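Cuaderno del taller — mayo, 8:40

Sigo con la masa madre de centeno. La hidratación al 100 % no va con esta harina, se queda como cemento. La de Belmonte absorbe bastante más que la Plivier y se me había olvidado, aunque lo tengo apuntado dos páginas atrás. Leer el cuaderno antes de empezar!!

Refresco de anoche: 255 g de harina, la misma cantidad de agua, una cucharada colmada del cultivo viejo. Esta mañana había subido poco, olor a yogur, algo de acetona al fondo. Superficie mate, burbuja pequeña. No la tiro, le doy otro refresco a mediodía y a ver.

Cosas por comprobar:
agua del grifo reposada contra agua filtrada (llevo semanas diciendolo)
tarro de boca ancha, el otro es imposible de limpiar
si el termómetro Clitik marca de más. Comparar con el de mercurio.

10:15. Masa para las hogazas. 500 g de Belmonte, el resto trigo flojo del saco abierto. Total en el barreño 1.070 g con agua y cultivo, sin sal. Autolisis larga mientras ordeno la estantería. La sal al final, disuelta, que en la tanda de abril quedaron grumos y hubo quejas con razón.

Amasado corto. Con el centeno no hay malla que valga, es mezclar y doblar con la mano mojada. Cuatro pliegues, descanso, otros cuatro. La masa pegajosa pero se deja. El barreño tapado con paño húmedo, junto a la ventana no, que entra corriente.

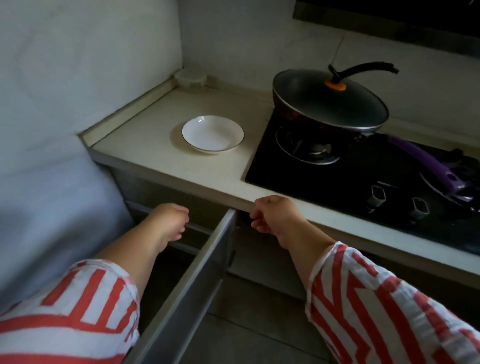 Dudov comenta al margen que con tanto centeno los pliegues no sirven de gran cosa, que él mezcla una vez y deja el barreño en paz, y que lo que falla es la acidez: si el cultivo llega flojo, la miga sale gomosa por mucho que se hornee. Propone dos refrescos seguidos en caliente antes de amasar, y alargar el reposo después del horno hasta el día siguiente.

Puede ser. Lo de la miga gomosa cuadra con la tanda de abril, se pegaba al cuchillo. Pero los pliegues los mantengo hoy para no cambiar dos cosas a la vez. La próxima, a su manera y comparamos.

13:30. La masa ha crecido casi un tercio. Lenta. Grietas finas arriba, buena señal en centeno. El cultivo del tarro mucho mejor después del segundo refresco, ya sin acetona — apuntar esto en la hoja grande.

Formado con harina de arroz en los banetones. Se me fue la mano en el primero, costra blanca seguro. El segundo mejor.

15:50. Horno fuerte al principio con vapor, luego bajar y puerta entreabierta los últimos 5 minutos. Primera hogaza abierta por un lado, el corte lo hice poco profundo. Segunda bien, suena hueca, color avellana oscuro. No cortar hasta mañana (en serio).

Pendiente: pedir más Belmonte, queda medio saco. De la Plivier no pedir, gastar lo que hay en galletas. Secar una lámina de cultivo y guardarla en sobre, que si se muere el tarro volvemos a enero. Cambiar la cuchilla, la que hay aranstra la masa en vez de cortarla.

Tarro a la nevera a las 18:00, refrescado y con la tapa floja.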